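Automating the Adapter Test Bench at Nivmont: Effects on Bench Staff
Student project report, Department of Industrial Studies, Ilomside
Submitted by Boglárka Szalai and Fionnuala Foley
Supervisor: Kathleen Ó Dálaigh

1. Background

Nivmont repairs and tests small power supplies for office equipment. At the end of the line, each adapter is picked up by hand, turned, and pushed into a socket for a load test. A bench worker repeats this motion for most of a shift. The company handles around 3,000 units a month, and complaints of wrist and thumb pain have been recorded in the staff health log for several years.

In May the company agreed to let our group study a plan, known internally as Skurkumetti, under which a robot arm would take over the insertion step. Our task was to build the work cell in simulation, try out the handling sequence, and report on what the change would mean for the people now assigned to the bench.

2. The simulated cell

The cell was kept as plain as possible. It contains one arm with a parallel gripper, a plug part with two prongs, and a block with a matching pair of small marks on its face. Cables, trays and lighting fixtures were left out at this stage. The plug part follows the general shape of the adapters on the line, with the maker's markings removed.

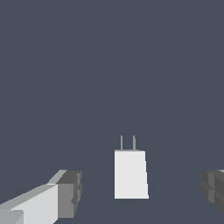 Figure 1. Plug part with prongs upward, between the open gripper fingers.

Alignment received the largest share of our working time. A person at the bench corrects a crooked plug by feel and seldom notices doing so. The arm has to be given a position and an angle, and a small error in either may leave the prongs resting against the face of the socket. We ran 134 trials with varied starting positions and kept a written record of every failed insertion, including the point in the sequence at which it was stopped.

3. Interviews with bench staff

We interviewed 4 members of the bench staff and the shift lead. The interviews took place in the break room after the morning shift, and notes were returned to each person for correction before use.

The staff were in general favorable to handing over the insertion step. Their concerns lay with what would remain. Under the draft plan, one worker would load parts, clear faults and sign the test sheet for two cells. Several of those interviewed pointed out that fault clearing is irregular work and hard to schedule, and that the present bonus is tied to units per hour.
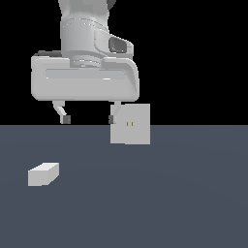

Dymphna Keogh told us that she would be glad to rest her hands, but that she did not wish to spend the day waiting for a machine to stop. She asked that the person at the cell be allowed to change the settings and not have to call the office each time. The shift lead supported this request, and it has been included in our recommendations.

4. Training and job content

The draft plan allows one afternoon of training. We consider this too short. Staff would need to know how to stop and restart the sequence, how to read the fault record, and how to tell a bad part from a bad grip. McGrath, the firm advising on installation, has offered a longer course, but its cost is not in the current budget.

We also recommend that hand testing be kept for returned units. These arrive with bent prongs and cracked housings, and judging them calls for skill that the staff have built up over years.

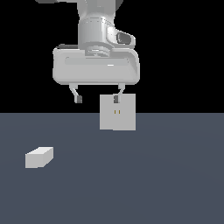 Will any bench positions be removed when the first cell is installed?
Management has stated in writing that current positions will be kept through the trial period, and that any later change will be discussed with staff first.

5. Recommendations

The bonus should be separated from units per hour before the cell is put into use. Workers at the cell should have authority to adjust the settings within agreed limits. Loading and fault clearing should rotate within each shift. The health log should be reviewed again after the trial period, using the same form as at present.

6. Limits of the study

All handling results come from simulation and have not been checked on the shop floor. The interviews cover the morning shift only. Bláthnaid Geraghty of the evening shift sent written comments after our notes were closed, and these are attached as Appendix B.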